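August, bench notes, 2:30 pm

Finished going over the light wood table in the Eta room. Wiped along the grain with a barely damp cloth, then a dry one. The sheen in the middle is hard to judge under the ceiling lights – the grain nearly washes out there, so I checked for streaks from the window end.

Moved on to the pouches for the Stiltora kits. Seven came in from Etuvside, all with navy zippers. Four are sorted so far. For each one I open the zipper all the way, look along the tape, and run a finger around the lining where it meets the rim. Two had a loose thread at the corner and went in the return bag. 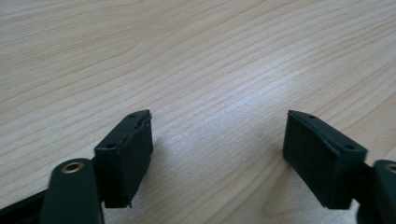
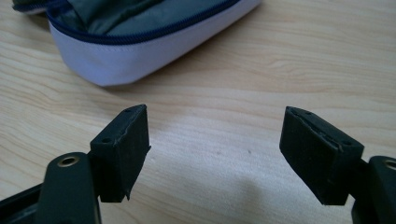
Photos: Shahzad Gilani / Catacutan workshop

The pale lavender-white fabric will show dirt fast. The padded side holds its curve well enough with the pouch open. I like the gray-green lining better than the plain one we had before, though it creases.

To do:
Finish the other pouches before the kits get packed.
Ask Etuvside if the outer fabric comes in anything darker.
Zipper cycle test on one pouch – stopped at 61 pulls when the phone rang, no snags up to then. Start over from zero.
No tape or labels directly on the tabletop, please. The last strip took more than four passes to get the glue off.

Spare cloths are in the drawer under the sink.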